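Katura (workcell)

Katura is a tabletop two-arm robot workcell sold as a kit by Bokunitz, a small maker of bench robots based in Skurnumthorpe. It is built for soft-object work: picking up, spreading, folding and sorting cloth and other limp materials that give most robots trouble. The kit includes a pair of matched arms, a base assembly, a walled work area and the control software, called Ekpo. Buyers are mostly college labs, textile testing shops and advanced hobby builders.

The name covers both the full workcell and the arm design used in it. Single arms are sold too, but the two-arm version is by far the better known, and it is the one most people mean when they say "a Katura."

Contents
Background
Design
Arms and grippers
Work area
Ekpo software
Cloth handling
Assembly and upkeep
Versions
Reception
See also

Background

Bokunitz started out making replacement joints and brackets for other people's hobby arms. The company's first complete arm was a plain single unit with a suction tip, and it sold poorly. Customers kept writing in to ask the same thing: could two of them be bolted side by side and run as a pair? Several had already done so on their own, using scrap rail and a lot of tape.

The Katura grew out of those homemade pairs. Early builds were lent to a handful of users in and near Skurnumthorpe, and their notes shaped much of the final layout. The most important change was moving both bases to the near edge of the table, which left the whole middle of the work area open to either arm. Prototypes had the arms facing each other across the table, and they spent a good part of their time getting in each other's way.

Design

Arms and grippers

The two arms share nearly all their parts, so a spare forearm or elbow bracket fits on either side. White links join black brackets and joint housings, and the small holes along the links serve as mounting points for add-ons such as cable clips, sensor brackets or padding.

Each arm ends in a two-finger gripper. The fingers are slim toward the tip, a shape picked for fabric. A blunt finger tends to push cloth along the table in front of it, while a narrow one can slide in beside a ridge and close on it. Fingers can be swapped with a hand driver, and Bokunitz offers a wider set for towels and heavier fabric.

Power and signals reach the wrist through a purple cable on each arm. The cable is left long on purpose, with generous loops at the wrist and elbow, so that it never pulls tight when the arm is at full stretch. New owners are often tempted to tidy these loops away with zip ties. The manual asks them not to, in bold type, twice.

Work area

The arms stand on black base plates at the near side of the table, joined by a metal rail. The rail fixes the distance between the two shoulders, and that distance matters a great deal: if one base drifts even slightly, a motion that used to meet neatly in the middle will miss. Older homemade pairs had exactly this problem, and the rail is a lovely simple cure for it.

Plain panels stand on three sides, with the near side left open. They give any overhead or side-mounted camera a calm background, and they keep stray light and passing coworkers out of its view. The table surface is pale and smooth so that darker cloth stands out well. White fabric is harder, and owners who work with a lot of it usually lay a colored mat down first.

Ekpo software

Ekpo runs on an ordinary desktop computer and handles setup, motion, recording and playback. Its strongest feature is the way it treats the pair of arms as one machine. A user can ask for "both hands apart" or "both hands up" and the program works out a matched path for the two sides, slowing one if the other has farther to go.

Tasks are stored as short steps that can be dragged into a new order. Up to 300 steps fit in one task, far more than a simple fold needs. Each step can carry a check at the end, such as whether the gripper stopped before it was fully closed, a good hint that there is something between the fingers. If the check fails, Ekpo can repeat the step, skip ahead or stop and wait for a person.

Recorded runs can be saved with camera views alongside the joint positions, all on the same clock. For people studying how robots learn from examples, this is the part of the package that gets talked about most, and it is a real pleasure to use. Scrubbing back through a run and watching both arms move in step with the video makes it much easier to find the moment when a grasp went wrong.

Cloth handling

Cloth is a tough subject for any robot. A box has the same shape each time it is picked up, but a piece of fabric can land in endless ways, and every touch changes it again. Edges hide under folds, and a corner that was easy to reach a moment ago may be buried the next.

The Katura can approach this in two main ways. In one-hand work, a single gripper goes to the cloth while the other arm holds back, clear of the fabric. This suits piles that are small or off to one side of the table. In two-hand work, both grippers take hold and the fabric is controlled from two points at once, which allows stretching, lifting and laying flat. Many tasks switch between the two, starting with one hand to find a usable edge and bringing in the second when there is something for it to hold.

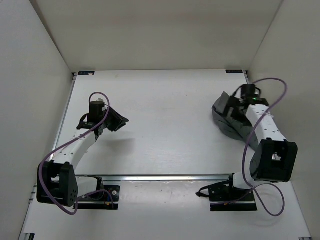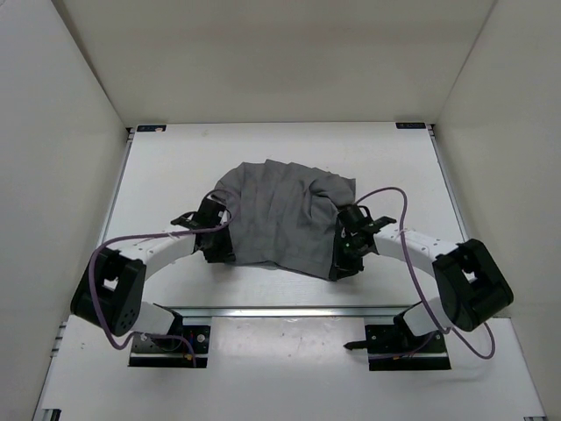

Katura arms working with gray cloth. In the first view the right gripper is over the fabric and the left hovers over bare table; in the second, both grippers are at the cloth.

A high point in a crumpled piece is often the best place to begin, as it can be reached without scraping the table. Ekpo calls such a point a peak and can be set to look for the tallest one in the camera view. Once a peak is lifted, the rest of the cloth hangs from it and may show a hem or a corner. Users who prefer to work flat can choose a side grasp, with the fingers coming in low from the left and right.

Results depend strongly on the fabric. Medium-weight cotton and fleece are forgiving. Thin, slippery linings are much less so, and stretchy knits can spring back after they are laid out - a habit that has led to some very funny recorded runs. Bokunitz suggests beginning with a plain square of cloth before trying anything with sleeves.

Assembly and upkeep

The kit ships partly built. The arms arrive whole, while the base, rail and panels are put together by the buyer. Most people finish in around 5 hours, including the first calibration. The order of work is:

Build the table and fix the rail.
Mount both base plates to the rail, finger tight.
Fit the arms and square them to each other, then tighten fully.
Connect the cables and check that each arm moves freely through its range by hand.
Put up the three panels.
Run the calibration routine in Ekpo.

Calibration asks each gripper to touch a series of marked spots on a printed sheet. The sheet comes off again afterward. It is worth repeating the routine whenever a finger is changed or a base has been loosened.

Day-to-day care is light. Lint is the main nuisance. It gathers at the finger pivots and should be brushed out after long sessions with fleece or toweling. The table can be wiped with a damp cloth, and scuffs from the fingertips are normal and do no harm. Bokunitz recommends checking the elbow bolts once a month on machines that run daily.

Versions

Katura. The original two-arm kit, with standard fingers, rail, panels and Ekpo.

Katura Single. One arm on one base plate, with no panels. It can be turned into a full pair later with an add-on box that includes the second arm and the rail.

Katura Classroom. The same hardware as the original, with slower speed limits, a larger stop button and a set of 12 guided lessons. The lessons start with moving a folded washcloth from one side of the table to the other and end with folding a T-shirt. Spare fingers are included, a thoughtful touch for a machine that will meet a lot of beginners.

Reception

The Katura has been warmly received by small labs, mainly for how quickly it can be put to work. Owners praise the matched arms, the shared spare parts and the recording tools. The open front gets frequent mention as well, as it lets a person reach in and reset the cloth between runs without moving any panels. The arms must be paused first.

Complaints center on reach and strength. The arms are sized for hand towels and small garments, and a bath towel will hang over the edge of what they can manage. Wet fabric is outside the rated load entirely. Some users have also asked for touch sensing in the fingers, which the present grippers lack. They judge a grasp by how far the jaws have closed, and a very thin cloth can fool them.

The manual has had mixed notices. Its assembly chapters are clear and well drawn, but the section on writing custom steps for Ekpo is short, and most owners end up learning from tasks that others have shared on the Bokunitz user board. The board is friendly and busy, with a long-running thread on sock pairing that is well worth a read for anyone who thinks they have a good method.

See also

Cloth manipulation
Parallel gripper
Two-arm robots
Learning from demonstration
Laundry folding machines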